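Zemstead Fittings Group
Minutes, 8th November

1. Previous minutes
Accepted with one correction: the Kitanine order is for delivery in January.

2. Glass and black holders
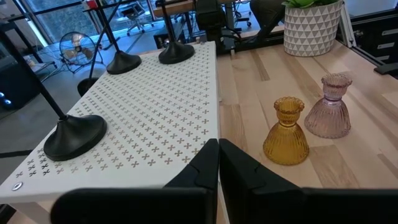
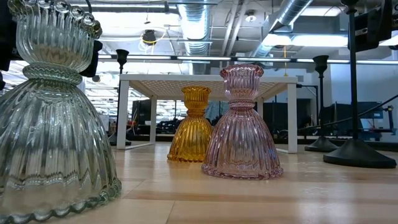
Ribbed glass candle holders, with black stands.

Amber and pink glass approved for the window tables. Scalloped cups to be checked for chips before issue. Black stands to stay in use; bases to be wiped and felt pads replaced where worn.

Candle size was discussed. Sirkia tapers fit the glass cups but lean in the black ones — a wax collar is to be tried. Order of 1,000 tapers held until the trial is complete.

3. Low white table
Perforated top collects wax. Agreed to lay a glass sheet, 3 mm, over the pattern. Oláh to quote; limit set at $80.

4. Storage
Glass to be wrapped singly and packed upright, no more than 2 layers to a crate. Stands to go in a separate crate.

5. Next meeting
Date to be set once the Oláh quote is in.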